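Lovport Pull-On Jeans for Kids
Item 1146 | Medium Blue, Faded | Elastic waist

These are jeans for a person who has to be at the bus stop in four minutes and has opinions about zippers. The waistband is elastic all the way through the part that matters, the button is there to keep up appearances, and the legs go on one at a time, in theory.

The Lovport has been in our kids' range longer than most of the kids. It replaced the Marchand, a stiff little jean with a regular waist that looked wonderful on a hanger and got sent back by everyone whose child had tried to sit down in it. We kept the Marchand pockets and threw out the rest.

The fading comes with the jeans. You can pay full price for knees that look as if they have already been through a summer at camp, and people do, in numbers that surprise us every August. The knees will go on fading from there at your own pace and expense. 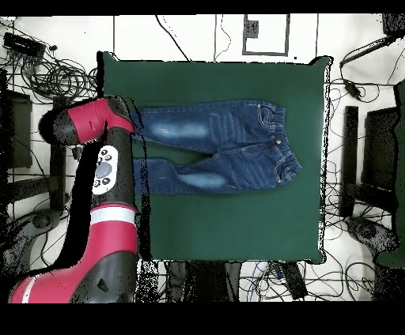

Lovport in faded blue, shown flat. Gathered waist at right.

Fit

Easy through the seat, with straight-ish legs. We cut the rise a bit high in back so that squatting over an anthill stays a private matter between the child and the ants. If your child is between sizes, take the larger one and roll the hems. If your child is between sizes and growing out of spite, take the larger one anyway.

The elastic is sewn in, so there are no inside tabs to adjust and no tiny buttons to find at the bottom of the dryer. Very slim kids may want a belt.

Waist

We get more mail on waistbands than on everything else we sell, including the rain boots that leaked. People want a waist that stretches but doesn't look like pajamas. Ours gathers into soft ruffles when nobody is wearing it and evens out once somebody is. Belt loops are stitched on in tan thread to match the seams, and they will hold a child's belt, a jump rope or a plastic sword of modest weight. We don't recommend lifting the child by them. We have had that letter too.

Pockets

Two in front, curved, deep enough for a fist. Please empty them before washing. We say this on the care label, on the hang tag and now on this page, and we still lose a bag of acorns to the machine every fall at our own house.

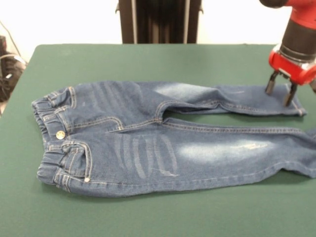 Denim shrinks, and we would like you to know by how much before you find out on picture day. The Lovport is washed at the mill in Kernmont before it is cut, so most of the shrinking has been done at our expense. Expect a little more in length the first time through a hot dryer. To check a pair you already own, lay it flat on a table with the legs out straight and measure from the crotch seam to the hem. The tan stitching on the inseam makes a decent line to follow with a tape. Leave the waistband gathered and measure it that way, then stretch it and measure again; our size chart gives both numbers.

Care

Machine wash cold, inside out, with things you don't mind turning slightly blue. Tumble dry low or hang. Skip the bleach, as the fading has been seen to. Ironing is allowed but we'd worry about you.

Grass stains: dab with dish soap before washing. Tree sap: good luck.

Returns and the knee policy

Unworn pairs can come back within 24 days, tags on. Worn pairs are another matter, but if a seam lets go in the first 8 weeks we will mend it or replace it, your choice. Knees are not seams. We drew that line after a long season of mail from Mollenstead, where the playground is evidently paved with cheese graters. For knees we sell iron-on patches, 2 to a card, in dark blue or a green no child has ever picked.

Gift wrapping is available. The child will be disappointed, it being pants, but the box is nice.

Also in this range

Marchand Overalls (the pockets again, with a bib)
Kernmont Cord Pants, elastic waist
Mollenstead Patch Card, dark blue or green

Page last updated Nov 2, 2017. Colors vary from one screen to another and from one wash to the next.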